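Home | News | Features | Opinion | Money | Contact

Print this page | E-mail this to a friend

Clean enough already? The man who wants you to wash less

Szabolcs Bognár has not washed his jeans since July, and he would like me to smell them. I decline. He shrugs and pours the coffee.

Bognár runs Nullero, a small campaign that asks households to halve the number of loads they put through the machine. He used to sell detergent for a firm called Grasta, and he brings this up within two minutes of my sitting down. "I know how the dose lines on the cap get decided," he says. "They are drawn by people who want you back in the shop by Friday."

I ask whether he has any paperwork to show for that. He hasn't. "It was a feeling in the building," he says, which is a fairly thin thing to hang a campaign on.

The pledge itself is simple. You sign up, you get a card to stick on the machine, and you tick off the loads you didn't do. So far 300 households have joined. When I ask how many have sent their cards back, he looks out of the window for a while. The answer is 38.

"People are busy," he says. They are, and I suspect the ones who stopped ticking have also gone back to washing whenever the basket is full, as the rest of us do. Bognár doesn't accept this. He thinks the silent ones are "doing it in their heads". 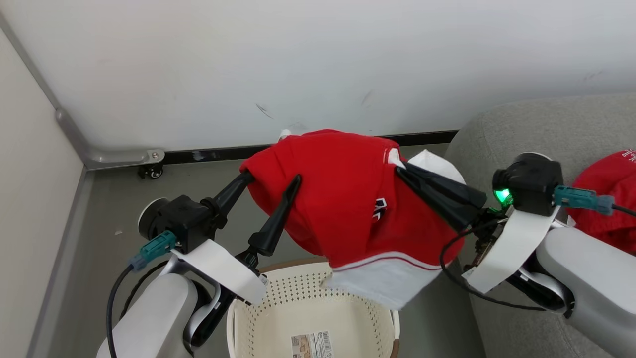 He is on firmer ground when he talks about clothes wearing out. Most of us have pulled a favourite top from the drum and found the colour dull or the hem gone wavy. "You bought it, you liked it, and then you boiled it every week," he says. "What did you expect?" I tell him I have never boiled a top in my life. He says forty degrees counts, if you do it often enough. I am not sure it does.

What about children, I ask. What about anyone who plays football on a wet pitch or works in a kitchen? Here he gives way faster than I expected. Underwear, socks, sports kit, bedding from a sickbed: all of it should go straight in. "I'm not a madman," he says. "Mud is mud." That takes out most of what goes through my own machine, and I say so. He asks what the rest is. Jumpers, I admit, and shirts worn for an evening.

"There you are, then."

His neighbour Mrs Cârstea, who has let herself in to return a baking tin, is asked for her view. She is 53 and has washed on a Tuesday all her married life. She took the pledge to be polite. "I hang things on the balcony now, some of them," she says. "The jumpers are all right. The shirts I still wash. He knows I still wash them."

Bognár's next plan is a spray called Atine, to be used between washes. He won't say what is in it, or who is making it, or what a bottle will cost. I point out that a man who distrusts people selling things for laundry is about to sell a thing for laundry.

"It's different," he says. "You'd only need one bottle."

He writes my name on a card for the machine anyway, and I put it in my coat pocket. The coat, he is pleased to hear, hasn't been cleaned for years.

Print this page | E-mail this to a friend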